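Astthorpe Shared Kitchen — Counter and Storage Working Group
Minutes of the September meeting

Present: Tamsin Tawhiri (chair), Ewan Kerslake (minutes), residents of the Brundar and Ghauri corridors
Apologies: two residents of the Dreltbridge annex

1. Minutes of the previous meeting

Accepted with one correction. Item 4 should read "back edge of the counter," not "back edge of the sink." The action on shelf labels was carried out and is closed.

2. Water pitcher

The group reviewed the pitcher with the blue lid. Two complaints had been received: that the lid is put back without being pressed down, and that the recesses in the top collect dust when the pitcher is left out.

Tamsin Tawhiri proposed that the lid be taken off and washed separately, with a soft brush run along the inner walls of both openings. A dishcloth does not reach the narrow ends. The raised strip between the openings is to be wiped at the same time. Agreed.

A resident asked whether the body should be replaced, as it looks cloudy. Ewan Kerslake stated that the plastic is frosted and that cloudiness alone is not grounds for replacement. The body will be checked for cracks at the next cleaning session. No purchase approved.

The pitcher stays on the wood when in use and goes back in the refrigerator overnight. A tray was suggested and declined, on the grounds that water gets trapped under it and marks the oak.

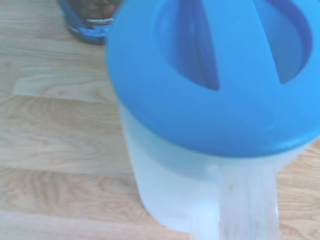 3. Counter surface

The butcher block was last oiled in the spring. Ewan Kerslake reported that the stretch near the front edge is wearing faster than the back and recommended one further coat before winter. The counter must be cleared completely for this and left for 12 hours. Partial clearing was tried last time and left a visible line in the finish.

Oil and cloths are already in the utility cupboard. Sanding was discussed and not supported. Residents will get notice by a card on the refrigerator door.

Action: EK to set the time and post the card.

4. Items kept along the back edge

The chair opened by noting that the row along the wall has become the default place for anything without a shelf. The group went through it by type.

Drink bottles. The red bottle and the pale pink bottle are in regular use but are not to be stored on the counter. Owners to move them to the bottle rack by the door. The black flask is treated the same way.

Protein powder. The tub is too tall for the present shelf spacing. It may remain by the wall until the upper shelf is raised. Ghauri corridor asked that the screw lid be closed fully after use — noted.

Jars. The jars with gingham lids were accepted as permanent. They are to be kept together, with the shorter one in front. The glass jar with the teal lid is to carry a label giving contents and month of filling. It was not agreed who fills it.

Boxes with flat or clip-on lids. The square container with the dark green lid and the low food-storage box are for dry goods only. Leftovers go in the refrigerator.

Cereal. The canister with the red latch stays on the counter. Refill when it drops below a quarter. A resident asked for a larger canister; the chair pointed out that a larger one would not fit under the wall cabinet in Dreltbridge, where the same set is used. Deferred.

Glassware. Drinking glasses and the glass mug are to be put away after use and not left near the front edge. One glass was broken over the summer. The French press may stay by the wall if it is rinsed and the plunger is stored down.

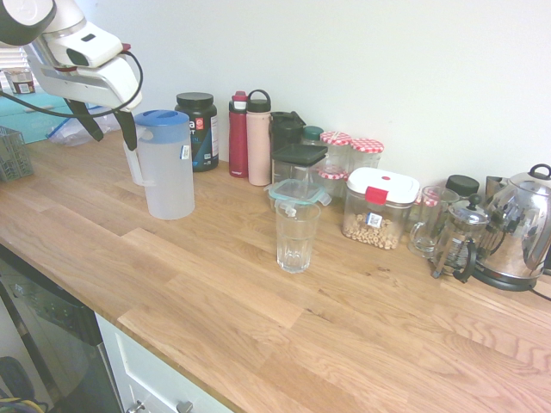

5. Shelf adjustment

Tamsin Tawhiri circulated a sketch. Raising the upper shelf gives up to 40 cm of clear height, enough for the protein tub and most of the tall jars. The existing brackets can be reused. Brundar corridor asked for the lower shelf to remain where it is. Agreed.

Action: TT to raise the shelf before the counter is oiled.

6. Labels

Contents and month only. Names are optional for dry goods and required for anything in the refrigerator. Masking tape is acceptable, but marker written directly on lids is not. Barcode and maker's stickers need not be removed.

7. Any other business

The dish brush is due for replacement. EK to buy one with a narrow head, suitable for the pitcher lid as well.

A request for a second French press was received from Ghauri corridor. Not discussed, no space on the counter until items 4 and 5 are complete.

Next meeting in October, same room, 7 p.m.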